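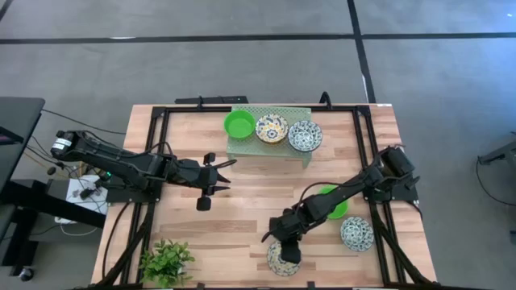
2022-12-27

Bowls and plates today. I said I would do the crockery before the new year and I have at least made a start.

There are three patterns now and none of them match, which used to bother me and doesn't much any more. Plain bright green, the yellow and blue, and the blue on white. The pale green riser is good. It gets a row of bowls up off the wood and leaves the space in front for plates. I tried the green bowl on the left, the cream one with the yellow and blue flowers in the middle and the blue and white on the right. Might swap the last two. The other green bowl has no place yet.

Nhàn Khổng rang while I was at it. She wants the yellow and blue plate if I decide against keeping it. Told her I am keeping it. She has had her eye on it since October, when we went round the Prulora sale together and I got to the table first. She paid 6 pounds for a jug that day and has not used it.

Shelf measurements, so I don't have to get the tape out again: 342 mm between the uprights, 200 mm deep at the bottom, 100 mm less at the top. Bowls will go on the top shelf if I don't stack them. Plates have to go at the bottom, standing up, and I will need a rack for that. Lorklow had one in their catalogue but it was out of stock before Christmas. Will try again in the week.

Gave the plant some water. It can stay on the corner of the table for now, the windowsill is too cold for it at night.

Still to do: mugs, the big serving dish, the drawer with the lids in it. Two lids fit nothing I own. Put them in the bag for the charity shop, then took one out again in case it belongs to the pan at Mum's.

Soup for supper, the last of the ham in it. Rain from four o'clock on. Bed early.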